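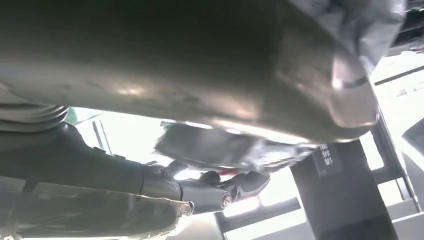
Who decides when a parcel-handling arm is safe to restart after a stop?

The person at the cell does, standing where they can see the whole reach of the arm, with a reset that can't be pressed from anywhere else.

Lachlan Strachan
Thread on working rules for pick-and-scan stations. We rewrote ours in April. Posting the parts other sites have asked for.

Lachlan Strachan
Restart. A cleared fault is not a restart command. Clearing and restarting are two separate actions on our panel, and the log records who did each. The old Cernetti controllers let you do both with one long press. We disabled that.

Lachlan Strachan
Grip. Set the force limit for the weakest packaging you accept, then leave it. Operators at Bralwood were raising it per shift to stop drops. Drops went down and split bags went up. The limit is now locked and a change needs a second signature.

Lachlan Strachan
Label side. The shipping label faces up before the item is released to the belt. If the scanner gives no read, the robot may re-present the item 2 times. After that it goes to the reject position and a person looks at it. No third attempt, even if the queue is short.
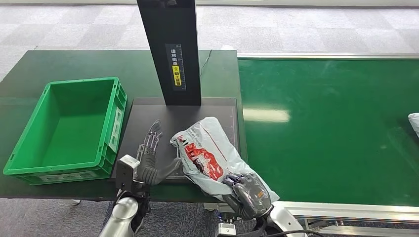

Right hand on the mailing bag, left hand open over the scan pad.

Lachlan Strachan
Soft bags get their own section in our document. A box has a predictable top. A bag folds, and the fold can land on the barcode. Test with the bags you receive, creased and part-filled. Flat new ones from the supply cupboard will pass anything.

Lachlan Strachan
Test size: some 1,000 picks per packaging type before sign-off. Log every failure by cause (no read, slip, double pick, wrong side). A single success percentage tells the maintenance team very little.

Lachlan Strachan
Cables. Route them outside the swept volume at full extension, wrist rotation included. Check with the arm in slow mode and the tool fitted. Lavanya Bangera found 4 snag points on the Innes line this way that the drawing review had passed.

Lachlan Strachan
Loose film and wrap near the arm: clear it at changeover and write it on the sheet. Ours has a line for it now, between "pad clean" and "e-stop tested."

Lachlan Strachan
Someone asked about Hirow. Same rules, different reset panel. Their checklist ran to 56 items and people were ticking it from memory, so it has been split into start of shift and after any stop.

Lachlan Strachan
Local law and your own risk assessment come before any of this. Reject position layout next, once the drawings are tidied up.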